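Work and Automation, Unit 6: What happens to the job when a cell comes in
Reading time: 4 min

Handout by Catrin Morgan. Read before the seminar on Fri 17 January.

Last time we looked at whole plants. This unit stays with one line, the bar finishing line at Mollgate, where metal bars were picked, checked by eye, turned and racked by hand until two cells were put in. Angharad Samuel ran the shift during the change and has let us use her notes.

Before the cells, a finisher handled 500 bars a shift. The lifting was dull and hard on the wrists, but it was also how people learned the product. A finisher with a few years in could feel a bad edge through a glove. None of this was in the job description, so it was not in the project plan either.

The cells were set up in simulation first. The finishers were asked in only after the grip and the path had been settled, and Samuel thinks that was the main mistake. Two of them pointed out that small marks on a bar's face matter or don't matter depending on the customer. The plan had one rule for all marks.

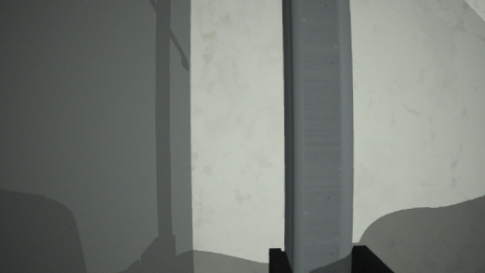
Who decides that a bar is good once a gripper is doing the picking?

The line operator still decides, but at a different point. At Mollgate the cell sets aside anything it is unsure of, and the operator goes through the rejects in batches of 80. The decision is the same one as before, made later and with no bar in hand before it.

Three changes to note for the seminar:

Pace. Finishers used to set their own. Now the cell sets it, and breaks are taken when the reject rack allows.

Skill. New starters learn the screen first. Prys Foulkes, who trains them, now gives each one 100 bars to finish by hand in the first week. Management agreed to this in December, after the number of bars sent back by customers went up.

Pay. Operators were moved up a grade. Finishers who stayed on hand work were not, and the union is still arguing the point.

For discussion: should the hand week be paid as training or as production? Bring one argument for each side. Optional reading is the Ellis chapter in the course pack, first half only.

We use cookies to remember your settings. Accept / Manage

Comments (3)

Carmela Marino: Is the Ellis chapter the one on shift work or the one on grading?

Catrin Morgan: Grading. The shift work one is for Unit 7.

Philomena Gyamfi: We had the same thing with pay at my last place. The hand finishers ended up training the operators for less money than the operators got.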